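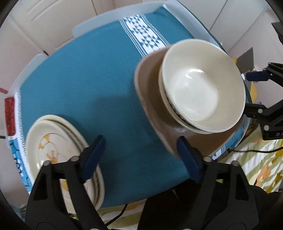
According to Mulugeta Gudeta, a person living alone needs two bowls: one to eat from, and one to eat from while the first is in the sink. I had telephoned him for advice on crockery and he gave me this in the tone of a man reading out a will. Then he asked how many I had, and I said the line was bad.

2 min read

The trouble with dishes in a small flat is that they arrive in sixes and leave one at a time, by way of the kitchen floor. What remains is a collection, in the sense that lost property is a collection. Mine has cream plates from the Parkau outlet, a brown dish from the market at Olby, and bowls that nest so long as you put them back in the right order.

In March I decided to get the whole lot out on the table and be ruthless. I put down a teal cloth first, which was a mistake. Everything looks worth keeping on a teal cloth. Plates I had been rude about for years suddenly had the air of a modest restaurant in Jandbridge, the sort that charges 16 pounds for soup.
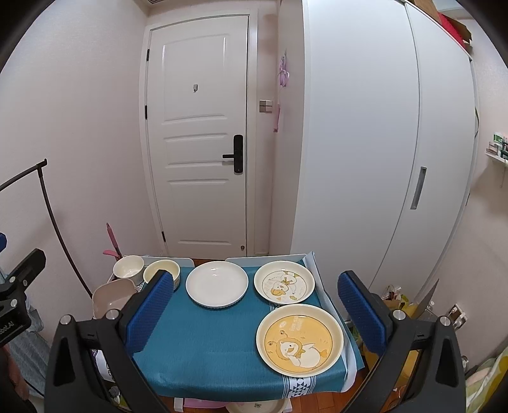
Ruthlessness, then, had to wait until after tea. The rule I settled on was that anything unused since Christmas would go, and it held up well until I reached the square dish. I don't cook anything square. I do, however, like to know that I could.

Ruwan Kodikara, who sells second-hand tableware in Lenihan, reckons most of his stock comes from people who have just bought a dresser and most of his customers are people about to. He offered me 100 pence for a plate, I think so that it would sound like more. I took it home again.

The bowls now live on the brown dish and the plates live beside them. The cupboard is still full, mostly of lids.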